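About Langlois Fabrics & Sewing School

Our doors opened on the corner of Sutberg Street in a room that used to sell vacuum cleaners, and if you come in on a damp morning you may still catch a faint smell of rubber belts near the back stairs. My mother had taught dressmaking out of her dining room in Grerkley for years by then. She had pupils sitting on the piano bench and pattern paper spread across my father's side of the bed, and one evening he came home, looked for somewhere to put down his hat, and told her very kindly that he thought it was time she had a shop.

So she got one! Langlois was her maiden name, and she picked it for the sign partly to please her own mother and partly, I suspect, so that the customers who called at suppertime wouldn't find us in the phone book. I'm Lorraine McAlister, I've been behind the cutting table since I was tall enough to see over it, and I run the place now with my cousins and a very patient group of teachers.

We started out with dress cottons and wool, a wall of zippers, and one class on Friday nights. The class was called "Sewing for Beginners" and the same people took it over and over again, long after they had stopped being beginners, so in the end Mother gave up and called it "Friday Sewing." It still meets. We put the coffee on at six and people wander in when they've finished supper, with whatever they're working on stuffed into a grocery bag. You don't have to sign up and you don't have to have a project. A fair number of folks come mainly for the conversation and hem the same pair of pants for a month.
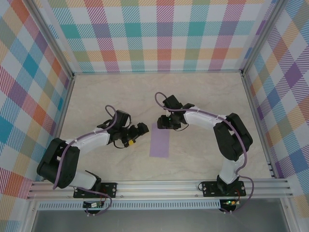

These days the school side of things keeps us busier than the shop does, which would have surprised my mother very much. We teach 12 different classes over the year, from threading your first machine right up to tailored coats, and every one of them is kept small enough that the teacher can come and sit beside you when your bobbin jams. The coat class is the long one. It starts when the weather is still warm and nobody wants to think about wool, and it finishes in time for you to wear the thing. Please buy your lining early if you plan to take it – we order one bolt of each color and the burgundy always goes first.

Children are welcome from the age when they can sit still for a whole story, and I leave it to parents to decide when that is. Our June camp is for the younger ones and they make a drawstring bag, a pillow, and something of their own choosing, which has meant a great many capes over the years and once a fitted cover for a tuba. We loved the tuba cover. It took up the whole cutting table and two teachers, and the boy who made it came back later and took the coat class.

We have a second location too, out in Zastdale, in what was the old feed store. It's a bigger building with better parking, and the quilters have more or less claimed it. The longarm room is upstairs, the batting is downstairs, and the scrap bins are along the wall by the register, where you can fill a paper sack for 2 dollars. If you're driving over from Grerkley just for the scrap bins, call first, because the quilters do too and they get up earlier than you do. 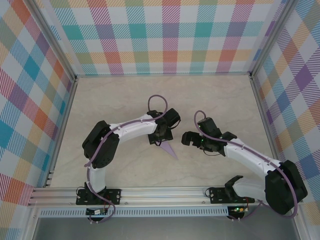

I should say something about mending, as it's the thing people ask about most. We do take in repairs at both shops, and we're glad to have them, but what we'd much rather do is show you how. Bring the coat with the torn pocket or your grandfather's shirt with the worn collar, and if it isn't a busy afternoon one of us will sit down with you and go through it. There's no charge for that and there never has been. Mother felt that thread was cheap and company was good, and she said so to anyone who reached for a purse.

Fabric comes in all year long, and we cut from half a yard on up. We can't always match what you bought last spring, though we will certainly try, and we keep a drawer of swatches that goes back a good deal further than it needs to. Buttons are sold singly. Patterns can be looked at before you buy them, at the tall table by the window, and you're welcome to stay as long as you like over the big books.

Come and see us, either end of town. If the door sticks, push it at the bottom.

109 shares
50 comments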